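How to Get a Stainless Steel Refrigerator Clean, Streak-Free and Smelling Like Nothing at All

By Leonor Torres

When we moved into the house on Ellwood I inherited my very first stainless steel refrigerator, and I was thrilled with it for up to 3 days. Then the light came through the kitchen window late one afternoon and I saw the doors properly. Streaks, smudges, cloudy patches, a drip of something near the bottom that had dried into a little comet! I have cleaned a great many refrigerators since then (my own, my mother's, and the one in our building's shared kitchen) and I've settled into a routine that takes me less than an hour, start to finish, with time for a cup of coffee in the middle.

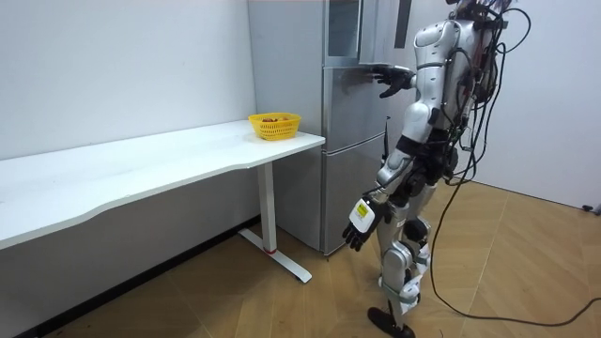
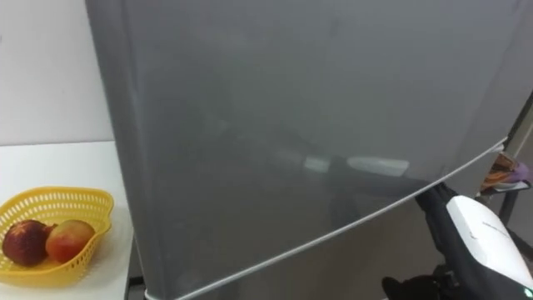
Big brushed steel fridge, seen from the room in the first photo and close up in the second.

What you'll need

Four soft microfiber cloths, and please don't use the ones you dust with
Dish soap, the plain kind
White vinegar in a spray bottle
Baking soda
A few drops of mineral oil or olive oil
An old soft toothbrush
A basket or tub to put the food in while you work
A cooler, if your kitchen runs warm

Clear a landing spot first

I used to skip this and end up with a jar of pickles balanced on the toaster. Find a stretch of counter or a table right beside the fridge and wipe it down before you take anything out. A plastic basket with holes in the sides is wonderful for produce, and you can rinse it in the sink when you're done. Milk, meat and leftovers go straight into the cooler. Work one shelf at a time and the door never has to stand open for long.

While you're at it, check the dates. I once found a mustard that had moved with me twice.

Shelves and drawers

Take out whatever lifts out easily and let it sit on the counter until it's at room temperature. Glass shelves straight from the cold can crack under hot water, and I learned that one the expensive way. Wash them in warm, soapy water and stand them on a towel to dry.

For the inside walls, stir two tablespoons of baking soda into a quart of warm water and wipe from the top down. It doesn't leave a perfume behind for your butter to soak up. Dried-on spots get a wet cloth laid over them for five minutes, and then they generally come away without a fight. Go over everything once more with plain water and dry it well before the shelves go back.

The gaskets

These are the rubbery strips around the doors, and they collect crumbs like you wouldn't believe. Dip the toothbrush in soapy water, squeeze most of it out, and work gently along the folds. The stretch along the bottom of the upper door is always the worst in my house, so I save my patience for it. Wipe with a damp cloth, then a dry one.

To check the seal, close the door on a slip of paper and give it a tug. You want to feel some pull. If the paper slides right out, wash the gasket again and try once more before you go pricing a new one.

The outside, at last

Look closely at the steel and find which way the brushed lines run. Yours might go up and down or side to side, and every wipe from here on should follow them. I do it in this order:

1. Wash with a cloth dampened in warm water and a single drop of dish soap. Start at the top and do the handles or door edges last, where the fingerprints are thickest.
2. Wipe again with clean water. Leftover soap makes most of the haze people complain about.
3. Dry completely.
4. Spray a little vinegar on a cloth (not on the door, it runs) and go over any cloudy patches. Wipe with water once more and dry.
5. Put two or three drops of oil on your last cloth, rub it into the fabric, and buff the whole door lightly.

Less oil than you think! If the door feels slick, you've used too much, and a dry cloth will take it back off. If your fridge has a dark glass panel, keep the oil well away from it and use a barely damp cloth there. Skip steel wool, scouring powder and bleach altogether, and have a peek at your manual in case your door has a special coating.

How often?

I wipe the doors down every week or so and do the full routine each season, beginning in February when the holiday jars have finally been used up. Gaskets get a quick brush in between, whenever I notice crumbs.

Filed under: Kitchen, Cleaning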